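Wed 11 April

Seating and table finish, Strachan meeting room

Carried on from the March notes. Second round of rub tests on the black finish for the table top. Four panels, all from the same Birnano batch, sanded to the same grit and left 242 hours before testing. Felt pad, 300 strokes each, pad changed between panels.

Panels 1 and 2 (two coats): dull patch at the centre, visible under the bench lamp at a low angle. Panel 3 (three coats): slight haze, polished out by hand. Panel 4 (three coats plus wax): no change I could see. Triin Ķēniņš looked at all four without knowing which was which and put them in the same order.

Gloss readings drifted over the morning. The meter was re-zeroed on the black tile after every panel, so I suspect the room temperature. Repeat before quoting any figures to Ilavano.

The layout render has the dark top, reddish-brown wood for the leg and white chairs. Fingerprints will be the main complaint with a top this dark. 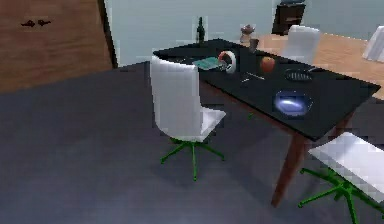
Still to do

Repeat panel 3 with a 40 minute gap between coats; it was 30 last time.
Ask Nororport whether the wax can be recoated without stripping.
Cut two more panels from the offcut by the door.
Heat test with a mug, lid off, on panel 4 only.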